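How to clean and reseat the processor in an old office desktop

By Lina Daher

Many small office computers arrive at our repair table in Abu Hammour with the same complaint: the machine is slow, the fan is loud, and after some minutes it switches off. The owner usually believes the processor is dead. In most cases the old thermal paste has become hard like chalk, and the heat can not go from the processor to the cooler. This page explains how I take off the cooler, clean the processor, put it correctly in the socket again and close everything.

I wrote it for the kind of desktop with a socket that has a metal bracket and a lever at the side. If your computer has a different socket, please read the manual of your model first. The order of work is similar but the details are not.

What you need

A long Phillips screwdriver, size PH2
Isopropyl alcohol, the strongest you can buy
Cloths without lint, or paper coffee filters
Thermal paste (I use the small Platance tube, but any good paste is fine)
A soft brush and a can of air
An antistatic wrist strap
A small dish for the screws
A new CR2032 battery, if the clock of the computer loses the time and your board takes this type

Reserve one hour for the first time. After you have done it on several machines it goes much faster.

Before you open the case

Start the computer and let it run for a few minutes, if it is able to. When the paste is a little warm, the cooler comes off more easily. Then shut down, disconnect the power cable and press the power button for ten seconds so that the remaining charge goes away. Disconnect all other cables too. Put the case on its side on a table with good light. I do not recommend to work on a carpet.

Put on the wrist strap and clip it to bare metal of the case. Take a picture of the inside with your phone before you touch anything. Later you will be happy to have it, especially for the small fan plugs.

Step 1. Remove the cooler

Find the plug of the processor fan and pull it straight up. Do not pull on the wires, hold the plug itself. If there is a plastic channel for the air over the cooler, take this off first.

Now loosen the screws of the cooler. Give each one a few turns only, then go to the screw at the opposite corner, and continue like this until all are free. If you open one side completely, the cooler will press on the other side and this is not good for the board.

Turn the cooler gently left and right, only a little, until you feel it is free. Then lift it. If it does not move, do not use a screwdriver to lift it. Warm it for a minute with a hair dryer and try again.

Step 2. Clean the old paste

Leave the processor closed in its bracket for this step. The bracket protects the contacts from dirt.

Wipe the thick part of the paste with a dry cloth, from the outside to the middle. Then put alcohol on a clean cloth and wipe again. Change the cloth often. You are finished when a fresh cloth stays white. Clean the bottom of the cooler in the same way, and remove the dust between the fins with the brush and the air. Hold the fan with one finger when you use the air, because it should not turn at high speed.

If paste went over the side of the processor, take it with a cotton swab and very little alcohol. Wait until everything is dry.

Step 3. Open the socket and check

You can skip this step if the computer was only hot. I do it when a machine does not start, or when it does not see all the memory.

Press the lever down and a bit to the outside, then let it come up slowly. It has a spring, so keep your finger on it. Open the metal cover. Before you lift the processor, look for the small triangle in one corner and remember its position. Hold the processor by two edges and lift it straight up. Put it in a clean plastic tray. The one from an old processor box is perfect, and I keep several of them in a drawer with my Luline tools.

Look into the socket with a lamp from the side. All contacts should shine in the same direction. A dark spot or a different reflection means a bent contact or a hair. Never touch the contacts with a finger or a cloth. A hair can be taken with fine tweezers, but for a bent contact I advise you to bring the board to somebody with a microscope.

Step 4. Put the processor back

Bring the triangle to its corner, and check that the notches at the edges match with the socket. Let the processor down flat. It must sit by its own weight, without pressure from you. 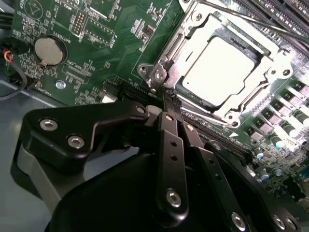
Close the cover and bring the lever down under its hook. This needs some force and can make a small sound, which is normal when the processor is sitting flat. If the lever is extremely hard, stop, open again and look at the position once more.

While the cooler is still off, it is a good moment to change the battery of the clock, because you have space for your fingers. Note which side is up before you take the old one out. After the change you must set the date and the time again.

Step 5. New paste and cooler

Put paste in the middle of the processor, the size of a small pea. Set the cooler down straight and do not lift it again to look. If you lift it, clean both surfaces and start with new paste.

Tighten the screws in a cross, a few turns each, until they stop. Connect the fan.

Step 6. Test

Connect power, screen and keyboard, and start with the case open. The fan must turn. Go to the setup menu and watch the processor temperature for some minutes. It should rise slowly and then stay. If it climbs quickly, switch off and check the cooler screws.

The last computer I did in May was an Ilier desktop which had closed itself 11 times in one morning. With fresh paste it worked the whole afternoon, and the owner took it home the same evening.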